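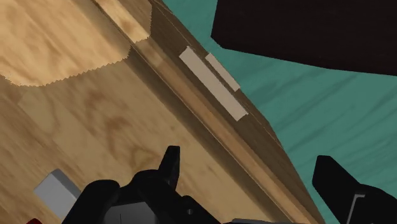
Ronlow Trestle Desk: Product Review

The Ronlow trestle desk was assessed over two months in a shared study area used by postgraduate students. It is supplied flat in a single carton, with a top, two trestles and a bag of fixings. The review unit was purchased at the full retail price of $148.

Assembly required one person and a Phillips head screwdriver. The printed instructions are adequate, although step 5 shows the trestle brace the wrong way around and the correction appears only on the Kirkegaard website. Kirkegaard, the distributor, has advised that the leaflet will be revised in February.

The top is 1000 mm wide, sufficient for a laptop and an open folder, but not for a second monitor of any size. Stability is good in the front-to-back direction. Some sideways movement was noted when the desk was leaned upon, and the trestle bolts required tightening after the first fortnight. The factory finish resisted tea and ballpoint ink. It did not resist whiteboard marker, which left a grey shadow near the front edge.

The comparable Brotel model is heavier and includes a cable tray - a feature the Ronlow lacks entirely. It also costs considerably more and cannot be folded away between semesters.

The Ronlow desk is recommended for light study use and for rooms that must be cleared regularly. It is not recommended for workshops or for permanent office fit-outs.

Comments (2)

deskbound_perth: Ours wobbled too until we put felt pads under the trestles. Colour is nice though.

M.T.: Does the top come separately? I only need a replacement.

This site uses cookies to improve your visit. Accept | Manage preferences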